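Flomville Bedrooms: folding and putting away
README, last touched 3rd September

What you get

455 short recordings of laundry being folded, stacked and moved around on beds. The beds belong to people in Flomville who agreed to let their clean clothes be looked at by strangers. Everything sits in 3 folders, one per stage: sorting, folding, stacking. There is no folder for putting away in the closet. We planned one. The stacks stayed on the beds.

Clips run up to 30 seconds. If a fitted sheet is involved, expect all of them to be used.

Where things were folded

On the bed, every time. The original plan from the Baledeck notes called for a table at waist height, and three households owned such a table, each one already full of mail. A bedspread is a worse surface than a table in every way except that it is there. Prints were left as they were. We asked for plain covers in the first round and got one, which was a tablecloth.

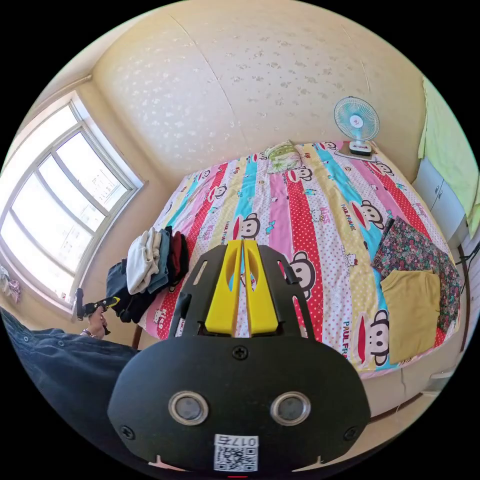
Patterned covers make the labels harder, so please read the next part before filing an issue.

Labels

Each garment gets a color, a type and a state (heap, half folded, folded). Colors use everyday names. "Mustard" is allowed and "ochre" is not, after a long afternoon in September that Sekar Purba would like to forget. Grey-blue counts as one color.

Cloth that could be a scarf, a skirt or a small curtain is labeled "fabric". Pillows, fans and anything else living on the bed are labeled "other" and were not moved for our benefit.

A stack is two or more folded items touching. A leaning stack is still a stack. A fallen one is a heap, whatever its owner says.

Known problems

Socks are underrepresented. People hid them.
The Sivakumar batch labels every navy item as black. Fixed in the Rendbridge copy, which then broke the dark reds.
Daylight from windows shifts whites toward blue in some clips – we did not correct it.

Use

Free for research and teaching. Please don't use it to grade anybody's folding. Corrections go to Sekar, preferably with the clip number and without the word "obviously".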